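Imprimer cet article | Envoyer par e-mail

Pince à deux doigts (construction amateur)

La pince à deux doigts est l'outil que tout le monde finit par monter au bout d'un bras robotisé fait maison, et j'avoue que c'est aussi ma partie préférée du bricolage ! On parle aussi de préhenseur parallèle quand les deux mors restent face à face pendant la fermeture, mais à l'atelier Plurstead on dit juste « la pince ». Cette notice concerne surtout la version que j'ai construite chez moi, puis terminée à l'atelier partagé (où il y a un vrai établi, lui), et que j'ai baptisée Codine.

Principe

Un moteur, une transmission, deux doigts qui s'écartent ou se rapprochent. Sur le papier c'est simple. Avec un cube en bois, ça marche le premier soir. Avec du tissu, c'est une autre histoire : un vêtement n'a pas de forme à lui, il plie, il s'affaisse, il glisse, et la position qu'on croyait connaître a changé dès qu'on y touche. 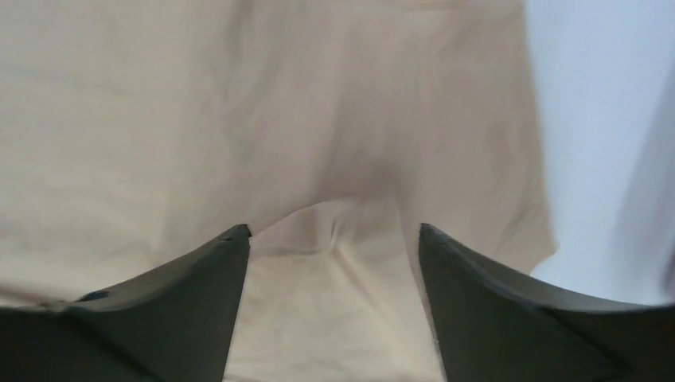

Mon premier programme attendait une résistance au moteur pour décider que l'objet était pris. Mauvaise idée avec une étoffe fine, la différence de courant se perd dans les frottements de la transmission. Je suis donc passée à une consigne de position, en fermant presque à fond, et je regarde ensuite l'image du poignet pour vérifier.

Forme des doigts

J'ai une préférence nette pour les doigts en pointe. Ils entrent plus facilement sous un pli, et ils cachent moins de choses à la caméra (détail qu'on oublie toujours au moment du dessin). Le revers, c'est que la surface de contact est petite.

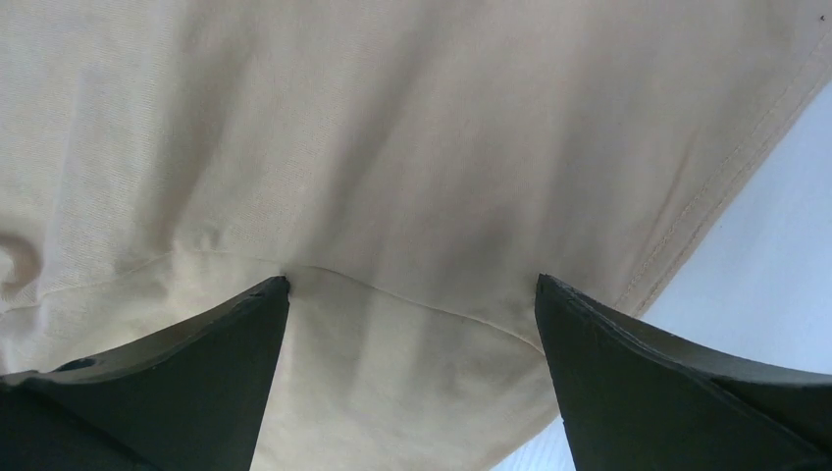 Les coutures et les ourlets méritent qu'on s'y attarde. L'épaisseur y est plus forte, le tissu s'y tient mieux, et beaucoup de bricoleurs visent donc un bord plutôt que le milieu d'un panneau. Moi je fais les deux, selon l'humeur, et je note les ratés dans un cahier : j'en suis à l'essai 1269 depuis février !

Prise par en dessous ou par le bord

Pour attraper un coin qui pend, il faut d'abord amener les doigts ouverts de part et d'autre, sans pousser le tissu avec une pointe. J'approche lentement, je m'arrête, et seulement après je ferme.
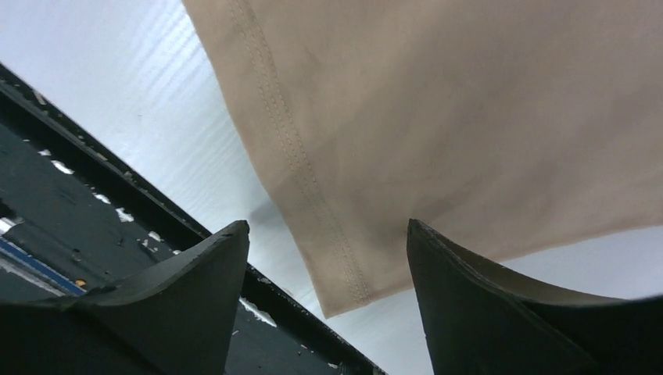
Réglage de la fermeture

Trop serré, le moteur chauffe et les doigts se tordent. Pas assez, la maille file. Sur Codine, je règle l'ouverture par petits pas, puis je garde la valeur dans un fichier, avec le nom du textile à côté. Une maille souple se laisse pincer en un petit pli, et c'est ce pli qu'il faut viser, bien plus que la force. 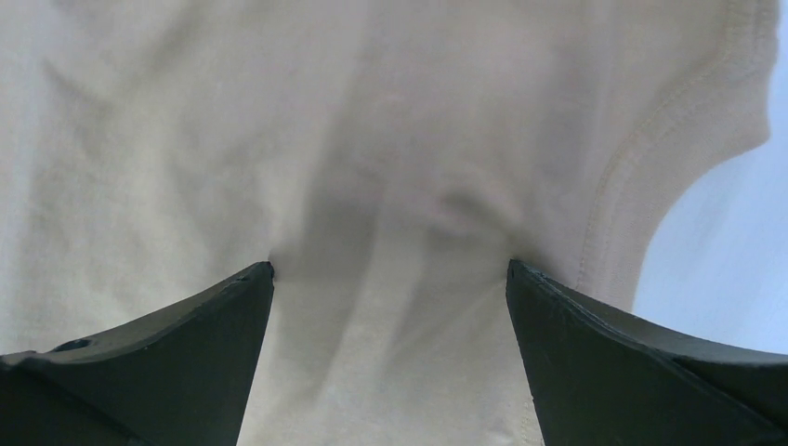

Noura Kanaan trouve que je suis trop sévère avec les doigts larges : garnis d'un peu de caoutchouc, écrit-elle, ils tiennent très bien un drap, et on passe moins de temps à chercher l'angle. Je veux bien la croire, je n'ai pas encore essayé sur un drap.

Voir aussi : Transmission à crémaillère ; Caméra de poignet ; Bras Claserano

Imprimer cet article | Envoyer par e-mail

Contact | © Atelier Plurstead, tous droits réservés | Haut de page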